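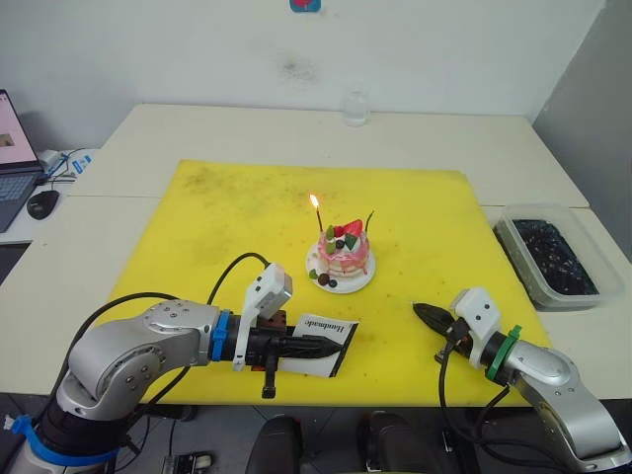

Small cake on a round white plate, yellow mat underneath.

Which Fendness record should I start with, and is the April reissue any good?

Posted by Ilse Dierckx, December 15, 2025

Hello all! My brother-in-law played me one Fendness song on a long drive (the slow one with the banjo and the pump organ, I never caught the title) and I've been humming it ever since. I'd love to buy one album before I go chasing the rest, but the list is confusing. There's the first one, Wirodden, then the live one, and then the solo EP the singer made under the name Degefa, which some shops file under the band and some don't. I also see that Wirodden was reissued in April and costs quite a bit more than the old CD. Is it the same recording? I mostly listen in the kitchen on a little speaker, so I'm not fussy about sound, but I do like having lyrics to read. Thank you in advance, and sorry for going on so long!

Valdir Moura

Welcome, Ilse, you're in for a treat! I'm fairly sure your song is "Prorar," which closes side two of Wirodden, so I'd start there. The reissue uses the same takes but was mastered again, and the fiddle is a good deal louder (too loud for me on the fast numbers, though my wife likes it). What you pay extra for is the booklet, with all the lyrics and some nice notes from the drummer about the barn where they recorded. The old CD only has a folded card with the song titles. The vinyl reissue was limited to 4000 copies and mine is number 2384, so there may still be a few in the shops if you call. The Degefa EP has 3 songs, all just voice and guitar, very quiet. Lovely late in the evening, but I'd save it for later. One warning: the download of the reissue did not come with the booklet when I bought it, so check first if the lyrics matter to you.

pickinporch

live album!!! way better than the studio one, they play everything faster and there's a great bit where the mandolin player breaks a string and keeps going. no lyrics in it though. got mine used, number 1307 is written on the back in pen, no idea what that means

Ilse Dierckx

Thank you both so much! It is "Prorar," I just found it and played it twice. I'll call the shop about the vinyl tomorrow, and if they're out I'll get the CD with the booklet.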